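Hotel bed dressing

Hotel bed dressing is the arrangement of linen, pillows and fixed furniture around a guest bed. White is the usual color for the duvet and pillows. Ornament is kept to narrow lines, such as a dark stripe on the duvet or dark piping on a pillow. A tall headboard, often upholstered, closes the upper end.

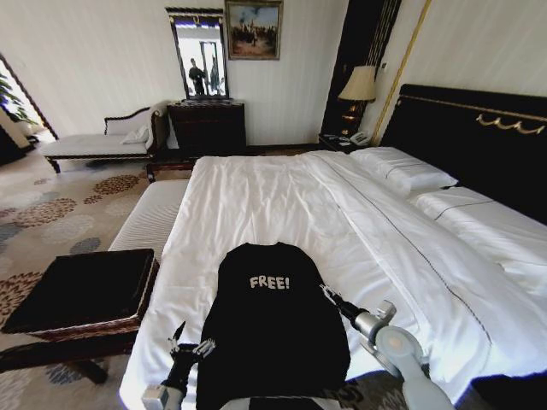

Related furniture

A padded bench may stand at the foot of the bed. Larger rooms add a chaise longue, and a nightstand holds a lamp, commonly with a pleated shade.

Use as a folding surface

Garments such as T-shirts are spread flat on the duvet, with the collar toward the headboard, and straightened at the sleeves before folding.
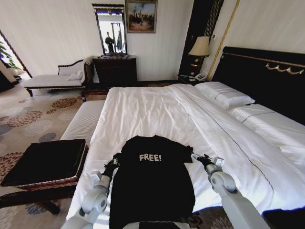
Maintained by: Proston Department of Housekeeping Studies

Creases left in the duvet are smoothed by hand from the center outward.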